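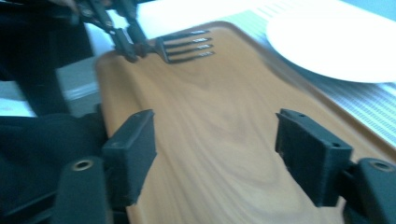

A fork, a tray with a wood-grain finish and a white plate.

Restaurant inspection scores should be published with the date and the line items, or left off the door. Lutstead posts a single number out of 100. A kitchen with a cracked floor tile and one with a warm cooler can both show 92. The city has 1,830 licensed kitchens and inspects most of them once a year, so a score posted in September says little by spring. Print the cooler temperature. Diners can read it.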